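Koppel Building – Workplace Safety and Housekeeping Inspection
Form 1671, January cycle
Inspected by: Darlene Nguyen, Facilities Safety Office
Accompanied by: Ivars Sproģis, building operations
Areas covered: ground floor, level 3, stairwells, loading area
Ratings used: S (satisfactory), A (attention needed), U (unsatisfactory), N/A

Comments are entered only where the inspector considered them useful to the department concerned. An item rated S without a comment requires no reply. 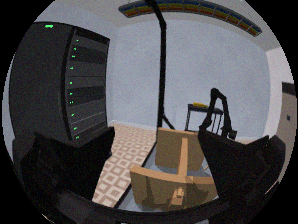
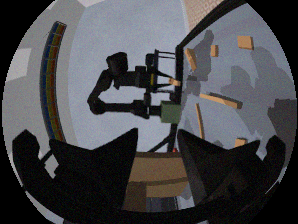
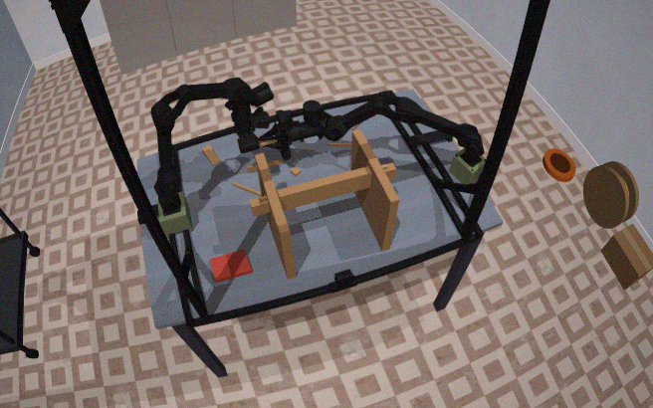
Simulated views, work area with tabletop and light-brown wooden assembly.

SECTION 1. EXITS AND ROUTES OF TRAVEL

1.1 Exit doors open fully and without a key from the inside. S

1.2 Exit signs lit and visible from the corridor. A
Comment: The sign at the east end of level 3 is lit on one side only. The replacement lamp was on order at the time of the previous inspection and remains on order. Building operations should confirm the order number in writing.

1.3 Corridors clear to their full marked width. A
Comment: Flattened cartons from the Tustora delivery were stacked against the wall outside Room 1017. They were moved during the inspection. Departments are reminded that the corridor may not be used for holding cardboard, including overnight.

1.4 Stairwell doors close and latch unaided. U
Comment: The ground floor door to the north stairwell stops short of the latch and must be pulled shut by hand. The closer arm is bent. This is a fire door and the repair is to be treated as urgent. A temporary notice was posted at 10:15 a.m.

1.5 Handrails secure, treads undamaged. S

1.6 Evacuation maps posted and current. A
Comment: The map beside the elevator still shows the former mailroom as an exit route. That doorway has been closed up. Please remove the map at once and do not wait for the reprint.

SECTION 2. FIRE EQUIPMENT

2.1 Extinguishers mounted, pinned and tagged. S

2.2 Extinguishers reachable without moving furniture. A
Comment: A coat rack has been placed in front of the extinguisher in the level 3 kitchen. Inese Adomaitis has agreed to find another position for it.

2.3 Sprinkler heads unobstructed, with required clearance below. S
Comment: The archive room was rated U in the previous cycle. The top shelf has been emptied and a red line painted on the wall to mark the limit. The line is easy to see and should be repeated in the supply room.

2.4 Alarm pull stations visible and undamaged. S

2.5 Drill held within the required period, and record available. A
Comment: The drill was held, but the record lists the start time and not the time the building was reported clear. Both are required.

SECTION 3. ELECTRICAL

3.1 Panels closed, labeled and accessible. S

3.2 Cords and plugs in good condition. A
Comment: The cord on the floor lamp in the reception area is cracked near the plug. The lamp was taken out of use and tagged. It should be discarded, as taping the cord is not an accepted repair.

3.3 Extension cords not used as permanent wiring. U
Comment: An extension cord runs under the carpet between two desks in the accounts office. The same arrangement was found in the previous cycle in the same place. Indrek Žukauskas is to arrange for a wall outlet or relocate the desks – either is acceptable.

3.4 Space heaters approved and registered. A
Comment: There were 4 heaters in use on level 3 and 3 on the register. The unregistered unit has no tip-over switch and may not be returned to service. Staff who find their offices cold should report this to building operations so that the radiators can be checked.

SECTION 4. FLOORS, STORAGE AND HOUSEKEEPING

4.1 Floors dry, even and free of loose covering. A
Comment: The entrance mat curls at the leading corner. Visitors were seen stepping around it. Replace.

4.2 Shelving anchored, heavy items stored low. S

4.3 Step stools provided where shelves are above shoulder height. A
Comment: The stool assigned to the archive room was found in the kitchen. A second stool should be purchased if both rooms need one.

4.4 Cleaning products labeled and stored closed. A
Comment: One spray bottle of Drurasance floor cleaner had a handwritten label that could no longer be read. Contents were discarded. Printed labels are kept in the janitorial closet, second drawer.

4.5 Refuse removed daily. S

SECTION 5. LOADING AREA

5.1 Dock edge marked. A
Comment: The yellow paint has worn away along the section most used by Hisex drivers. Repainting should be scheduled outside delivery hours.

5.2 Hand trucks in good repair. S

5.3 Wheel chocks available and in use. S
Comment: In use on arrival. The rear chain is longer than needed and lies across the walkway. Shorten it or provide a hook.

5.4 Lighting adequate after dark. N/A
Comment: Inspected in daylight. To be checked separately by Volodymyr Romaniuk.

SECTION 6. FIRST AID AND NOTICES

6.1 First aid kits stocked and within date. A
Comment: The ground floor kit has no burn dressings. Eye wash in the same kit expires this month.

6.2 Names of trained first aiders posted. U
Comment: The notice names two people who have left the building. At present no trained first aider is listed for level 3.

6.3 Injury log available on request. S

ITEMS REQUIRING A WRITTEN REPLY
1.4 North stairwell door – building operations
3.3 Extension cord, accounts office – I. Žukauskas
6.2 First aider notice – I. Adomaitis

Replies should state the action taken and the name of the person who checked it. A reply stating that work has been requested will be recorded as open. Items rated U for a second consecutive cycle are referred to the building manager.

Copies: building operations, department heads, notice board (Sections 1 and 2 only)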